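Buscar en el sitio
Escriba aquí lo que busca
Todas las secciones

Lista de revisión antes de abrir una sala para jornada cultural
Por Yetunde Nwankwo
Agosto

La lista la uso desde que coordino las jornadas del antiguo almacén Tierney, que el ayuntamiento cedió a las asociaciones artísticas del barrio. El español no es mi primera lengua, por eso escribo los puntos cortos. Después de cada punto pongo el resultado de la última revisión y mi comentario.

1. Puertas de salida
Abrir cada puerta desde dentro, con una sola mano y sin llave.
Resultado: conforme, con una observación.
Comentario: la puerta del patio abre bien, pero roza en el suelo los últimos centímetros. He pedido que la cepillen. Hasta entonces queda abierta y fijada durante todo el acto.

2. Aforo
El aforo autorizado de la nave grande es de 321 personas, contando técnicos y ponentes.
Resultado: conforme.
Comentario: en la jornada anterior los ponentes no estaban incluidos en la cuenta de la entrada. Ahora tienen su propia pulsera y pasan por el mismo contador.

3. Pasillos entre sillas
Comprobar que entre los bloques de sillas pasa una silla de ruedas, también en la curva junto a la mesa de sonido.
Resultado: no conforme a las 9:00, corregido a las 10:30.
Comentario: retiramos 16 sillas de la parte izquierda. La compañía Plemance quería conservarlas para sus invitados, y les ofrecí la grada lateral.

4. Cables
Todo cable que cruza un paso va debajo de canaleta o por arriba.
Resultado: conforme.
Comentario: la canaleta amarilla es más alta que la negra y algunas personas mayores tropiezan en ella. Pedir la negra para el acceso principal.

5. Estructuras colgadas
Pedir el certificado de carga del truss y mirar el cable de seguridad de cada foco.
Resultado: pendiente en dos focos.
Comentario: Iltix entregó el certificado, pero dos focos del fondo llevaban el cable de seguridad suelto, sin mosquetón. No se encienden ni se dejan colgados hasta tenerlo. Los bajaron antes de la comida.

6. Obra expuesta
Pinturas y paneles sujetos en dos puntos como mínimo. Las esculturas con peana, empujar suavemente a la altura del pecho.
Resultado: conforme.
Comentario: la pieza de cerámica de la entrada se mueve un poco. Cambiada a la sala pequeña, contra la pared.

7. Extintores y señales
Fecha de revisión visible, acceso libre, señal a la vista también con la luz de sala apagada.
Resultado: conforme.
Comentario: una lona de la exposición tapaba media señal de salida. Este fallo lo encuentro casi siempre — los montadores trabajan con la luz encendida y no lo notan.

8. Ruido
Medir en la puerta del vecino más próximo durante la prueba de sonido.
Resultado: sin medir.
Comentario: el aparato estaba sin batería. Culpa mía. Repetir antes de la actuación de la tarde.

9. Presupuesto de medidas correctoras
Gastado hasta ahora: 2.069 euros, con las canaletas y el arreglo de la luz de emergencia. Falta la factura de Prilov por las vallas.

10. Firma
Firman la persona que revisa y la persona responsable del montaje. Si falta una de las dos firmas, la sala no se abre al público. 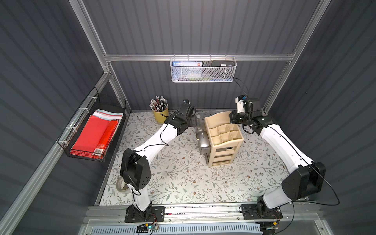
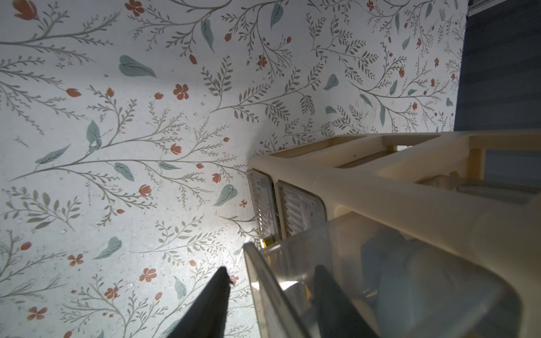 Ramas y hojas sobre fondo claro, en las tres imágenes. 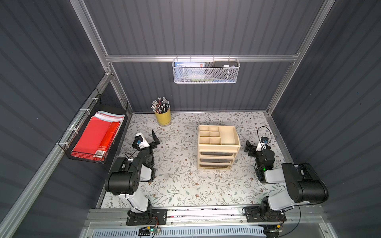 Tiempo de lectura: 3 minutos

Comentarios de los lectores

Marisa T.
Gracias por poner también lo que salió mal. En nuestro centro firmamos todo «conforme» y luego vienen los sustos. ¿El punto 5 lo revisas tú o lo hace la empresa de luces?

Yetunde Nwankwo
Lo hace la empresa y yo miro después, desde la escalera, con el técnico al lado. Sola no subo.

joan_bastidor
Añadiría los baños adaptados. En una feria de editoriales el nuestro servía de almacén de cajas y no se enteró la organización hasta mediodía.

Yetunde Nwankwo
Tiene razón, lo pongo como punto nuevo en la próxima versión.

Técnica de sala
Para la canaleta: existe un modelo con rampa más larga, pesa bastante pero no se mueve. Nosotros alquilamos 13 tramos por temporada y nos sale mejor que comprar.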